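Murnel Placement Log
For colleges and training providers running work placements

The Murnel Placement Log is a set of paper and online records for students on work placement, their tutors and the employers who take them. It replaces the separate attendance sheet, diary and supervisor's report with one record that all three parties sign. The current edition was revised in July after a year's use by providers in Morden.

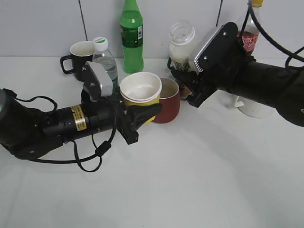
Each student has a logbook with space for up to 200 hours of placement. A day takes one page: start and finish times, tasks done, skills used and a box for the supervisor's initials. Tasks are written in the student's own words, and small ones count. Putting out yellow paper cups before a visitors' meeting goes in the log in the same way as a stock check or a phone call to a supplier. The tutor matches entries to the course units later, using the grid at the back.

Employers get a shorter booklet. It covers the first morning, safety briefing, working hours, and what to do if a student does not turn up. There are 2 review forms, one for the midpoint and one for the final week, and neither should take more than a tea break to fill in.

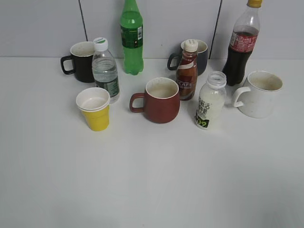 Completed review forms can be posted to the college or entered online through Vevau, the web version of the log. Tutors see new entries the same day and can leave comments for the student. The employer does not need an account.

What is in the pack
Student logbook, spiral bound, A5
Employer booklet
Tutor guide with unit grid
3 wall planners
Vevau access for one academic year

Price: £89 per pack. Extra logbooks are sold singly.

Published by Sydorenko Education Supplies. Orders placed before noon are sent out the same working day. Unused packs can be returned in term time for credit.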